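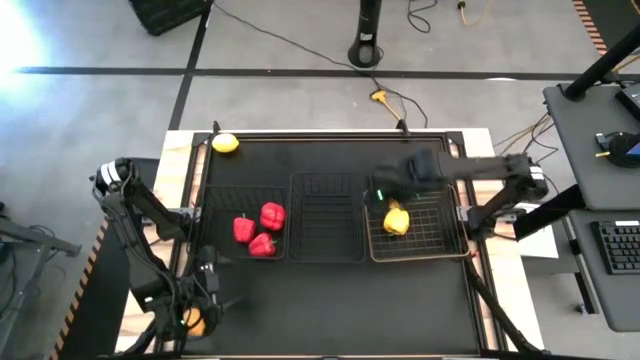

Basket assignment, second pass

The planner in Tazi used to treat "put the pepper in the basket" as a single goal pose. It took a class label from the detector, looked up a basket index, and drove to the centroid of that basket at a fixed height. This held up until there were two arms and more than one container of nearly identical shape. In October I pulled the lookup out and replaced it with a small assignment layer that runs before motion planning. It reads the current contents of every basket and keeps a belief per object: inside, outside, held, unknown.

The held state caused most of the trouble. The old code dropped an object from the map as soon as a gripper closed on it, so the other arm could plan through the same volume. 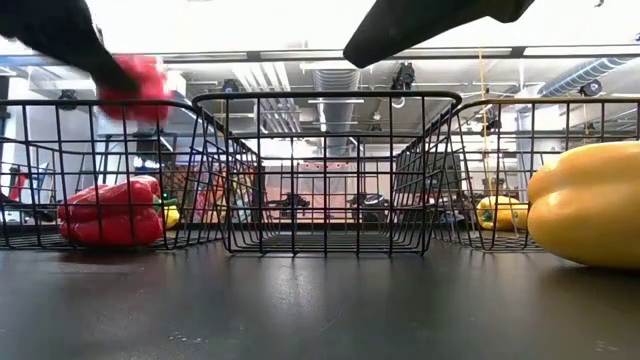

Containment is now a test against the rim plane plus the four walls, evaluated in the base frame. A 2D overlap test is not enough at low viewing angles. The large yellow pepper lying on the tabletop covers much of the lower part of the right basket in this view, and the old mask test scored it as inside. The smaller yellow one seen through the wires is inside. Wire mesh also splits a mask into fragments, so I merge fragments of one class when the gaps are under 11 pixels. The merge is crude -- two touching peppers of one color still come back as one object.

Khanyisile Engelbrecht asked why I don't use depth for everything. Depth on thin wire is mostly holes. I keep it for the table plane and for the rim fit.
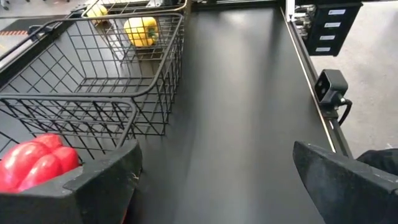
Wrist views get a separate confidence model. The base-frame estimate is projected into the wrist image, and any object whose projection overlaps the finger mask is marked as partly observed. The red pepper behind the left finger is the usual case: its lower side is hidden, so the fitted center drifts upward. Partly observed objects can no longer update position, only presence. The finger mask is static per jaw width, 89 entries in a table.

Replay over 341 logged episodes takes around four minutes on my desktop. Next is the same-color merge.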